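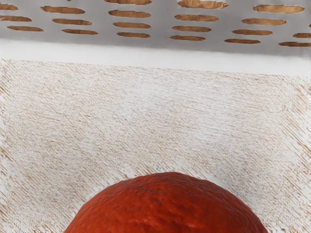
Red-orange fruit with a pitted skin on a pale, brown-streaked surface (render).

Wollar Backyard Citrus Records

Version 3. Maintained by Hòa Lâm.

Summary

Harvest and tree-health records from home gardens in the Wollar and Clillotgate areas. There is one row per tree per season, and 417 rows in this release. The records come from households that filled in a paper card or the web form. Commercial orchards are not included.

Files

trees.csv: one row per tree per season
gardens.csv: soil type, aspect and watering method for each of the 45 gardens
codes.txt: variety and pest codes
changes.txt: what changed between versions

Columns in trees.csv

garden_id: matches gardens.csv
tree_id: unique within a garden, not across the whole set
variety: code from codes.txt. Unlabelled trees are coded UNK, even where the owner had a good guess.
rootstock: mostly blank
age_years: the owner's estimate. Anything over 60 is stored as 60.
season: the year picking started
yield_kg: total picked, including windfalls if they were weighed
colour: owner's score from 1 (green) to 5 (full colour)
pest_1, pest_2: leaf miner, gall wasp, scale and so on
notes: free text, lightly edited to take out names and street addresses

How it was collected

Cards went out in August with the Navarro nursery catalogue and came back by post or at the Saturday market. Households weighed fruit on whatever they had, usually kitchen or bathroom scales. Yields sent in as buckets were converted using the bucket size on the card. If no size was given, yield_kg is blank.

Known problems

Lemons are over-represented. Some owners of Meyer lemons wrote only "lemon", and those rows are coded LEM.

Colour scores don't compare well between gardens. Use them within a garden only.

Gardens G12 and G31 changed hands partway through. Tree numbers may not carry over.

The Dimon street gardens share a bore, so treat their watering figures as a single source.

Blank means not recorded. Zero means the tree was checked and had no fruit. Version 1 mixed the two up and shouldn't be used.

Licence

CC BY 4.0. Please credit Wollar Backyard Citrus Records and give the version number.

Corrections

Send the garden_id, tree_id and season with the value you think is right. Fixes go into the next version and are listed in changes.txt.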